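## 3.2 Naming the Snack

The diary study described in Section 3.1 left us with 441 usable entries and a problem that older work on household eating has mostly stepped around. People do not agree on what a snack is. Worse, one person does not agree with herself between breakfast and bedtime. A banana eaten at ten in the morning was logged as a snack, the same banana cut over cereal was a meal, and a banana eaten standing up in the kitchen at night was, in a surprising number of diaries, left out entirely and confessed to later by phone.

Our first coding scheme, carried over from the Biver pilot, sorted entries by food type. It had the advantage of being simple and the drawback of being wrong. Under Biver rules a peach was always "fruit, light" and a slice of cold pizza was always "meal, partial," which meant that one household in Stuvano was recorded as eating eleven partial meals between lunch and dinner. When we asked them about it, they said they had skipped dinner.

We then tried sorting by amount, with a cutoff of 600 calories. This pleased the two coders, who could now finish by four in the afternoon, but it made little sense to the people who had kept the diaries. Few of them thought in calories. Many thought in dishes. Food that had been put on a plate was "sitting down to something," and food that had not was "just having a bite," even where the second was clearly larger than the first. The Moradi interviews, carried out in September, were full of this distinction, although our interview guide never asked about plates at all (Figure 2).

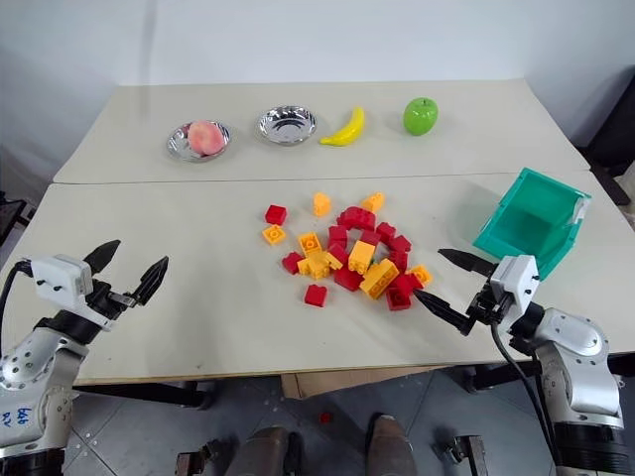 **Figure 2.** Model fruit, on and off a plate.

We came to call this the plate rule. In its strong form, it holds that a plate turns any food into a meal. No one in the sample believed the strong form when it was read aloud to them, and several were a little offended. In its weak form, it holds that a person is more likely to remember and write down food that made something dirty. This version was accepted without argument, mostly by whoever did the dishes.

The weak form has an awkward result for diary research. If memory follows the dishwasher, then foods that come in their own wrapping, such as bananas, boiled eggs, and granola bars, will be undercounted in every study that relies on people writing things down at the end of the day. Ours is such a study. We considered asking households to save their peels and wrappers in a bag, as was done in the Castus project, but Castus lost a good share of its households in the second week, and the surviving bags were described to us in terms we would prefer not to repeat in print.

The final scheme therefore uses 2 codes for each entry. The first records what the eater called it. The second records whether anything had to be washed afterward. Calories were kept in the data file but played no part in the sorting. Where the codes clashed, as with a full bowl of soup logged as "nothing really," we let the eater's own word stand and marked the entry for the follow-up call. Agreement between the coders improved at once, except on the matter of toast, which is taken up in Section 3.3.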